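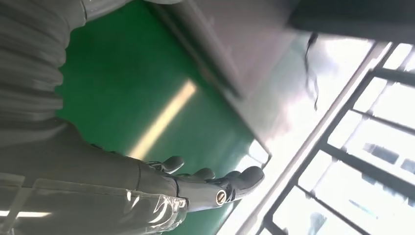
1st August

Dye bench, madder again. I know I said I was done with madder after the last batch came out the color of canned salmon, but the new bag of root from Jelach arrived and it smelled so good (hay, a bit of pencil shavings) that I couldn't leave it alone.

Started with the wool this time and left the linen for later. Four skeins of the Hikis two-ply, scoured last night and left to soak in plain water. Mordant was alum at 14 percent of the dry weight, no cream of tartar. I've gone back and forth on the tartar. It does brighten things, but with our tap water it seems to push madder toward orange, and orange I can get from onion skins for free.

Weighed out 200 grams of root, chopped, and ran it through the old coffee grinder in small lots. Please, whoever uses that grinder next, tap the lid before you open it! I had red dust in my eyebrows. Rinsed the ground root twice in cold water and threw those rinses into the brown jar, where they can keep company with the walnut. The first rinse was very yellow. The second hardly at all, so two is plenty for this bag.

Then the slow part. Brought the pot up to 65 degrees over the whole morning and held it there. Held it more or less, I should say - the small hot plate overshoots if you look away, and I did look away, to answer the phone about the Zovska order (they want the same rust as in November, and of course the November page just says "the usual plus a bit"). When I got back the thermometer was higher than I wanted. I dropped in some cool water and fussed over it for a while. If there's brown in the final color, that's where it came from.

Added a spoonful of chalk to the bath after the first hour. The change was quick, from a tomato soup sort of red to something deeper and bluer. I wish I had added it by weight. "A spoonful" is exactly the kind of note I was complaining about a paragraph ago, so for the record it was the short steel spoon with the bent handle, level.

Skein one came out after an hour, skein two after two, the others are still in and can stay overnight with the heat off. One is a soft brick. Two is a proper red, a bit uneven near the tie where I had it too tight. Looser figure eights next time, and cotton string instead of that waxed stuff.

I put a strip of the Modise linen in at the end just to see. Pale pink, patchy, rather pretty in a washed-out way, but no use for the sample book. It needs tannin first and I was being lazy.

To do: rinse three and four in the morning, label all of them BEFORE they dry, dig out a scrap of the November rust to compare in daylight. Also we are low on alum, there's maybe one more batch in the tub. And keep the exhaust bath, don't pour it off! I want to try it over the gray fleece, and there's still plenty of color in it.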